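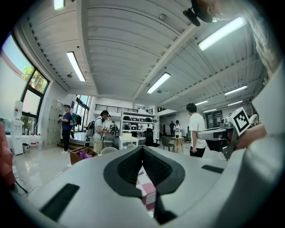
The Vevix kit cost 2000 dollars and came with a two-week trial. Ornella Ferraro had signed for it, so Ornella had to write the review.

"Start with the grip," Kwadwo said. "People want to know about the grip."

She typed that the rubber pad held a mug, a sock and a ripe plum. She did not type that the plum had been her lunch.

Fitstead rented demonstration kits to small shops that were thinking of buying, and every kit had to be worked by hand before it went on the list. The job was plain. You held the tool, closed the fingers on a thing, moved the thing, and let go. Then you did it again. By the end of the first week Ornella had 1062 grasps in the log and a sore thumb.

Liudmyla Onyshchenko called from the Susa office at four.

"Is it better than the Lazarević?"

"It's lighter," Ornella said. "The trigger is stiff."

"How stiff?"

"I change hands after 15 minutes."

"Put that in."

"Gualtiero told me the seller won't like it."

"Gualtiero sells. You review. Put it in."

She put it in. She wrote that the manual skipped a step on page two, that the charger ran warm, and that the markers on the fingers read well even late in the day. Under Value she wrote "fair" and then took it out again.

Kwadwo pulled up a chair and held out his hand for the tool. He picked up a roll of tape with it, set it down, and picked it up once more.

"My father would have liked this," he said. "He couldn't close his hand at the end."

Ornella waited, but he only moved the tape to the other side of the table and let it go.

"It is stiff, though," he said, and gave it back.

She saved the page and went to find something else to pick up.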